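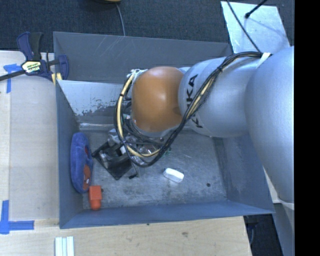 How to do a "theme park day" in your own backyard

Quick one, kids are up from their naps soon. We did this in August when our trip to Kandura got cancelled and it went well enough that three families on our street want the steps. So.

What you need
Painter's tape
Cardboard, the bigger the better (appliance stores give it away)
Roll of raffle tickets
A sprinkler or hose
Snacks you would normally say no to
A speaker

Step 1. Pick the rides. Four is plenty. We had eight on the list and got through half. Slide, wagon ride, sprinkler run, and a "dark ride" in the garage with the lights off and a flashlight. Park the car on the street first.

Step 2. Make a map. Let the kids draw it the night before. Spelling doesn't matter. Tape it to the back door at their height, not yours.

Step 3. Tickets. Ten each to start. One ticket per ride, two for snacks. More tickets for waiting nicely in line. My friend Radwa Cherkaoui gave hers out all at once and they were gone by 9:30, so hold some back.

Step 4. The wagon ride. Tape a track on the driveway with a few turns, one adult pulls. Walk, don't run. Add a tunnel by cutting both ends off a tall box and standing it over teh track. Check that it clears their heads.

Step 5. Dark ride. Old sheets over the shelves, glow sticks on the floor, spooky playlist. Keep it under two minutes. If you have a kid who hates the dark, leave the garage door up a foot.

Step 6. Lunch at noon sharp. Corn dogs, lemonade, paper trays. Eat in the shade.

Step 7. Parade. Bikes, scooters, streamers, whatever hats you own. Once around the yard, twice if grandma is watching on video.

Step 8. Close the park. Announce it over the speaker fifteen minutes early or you will get tears. Leftover tickets buy a popsicle.

Rain plan: same thing, hallway for the wagon (use a laundry basket), bathtub for the water ride. Skip the parade.

Tape comes off the driveway easier the same day. Ours sat there till Monday and I was scraping it with a butter knife.

Will add Sihan Tan's ring toss when she sends me the measurments.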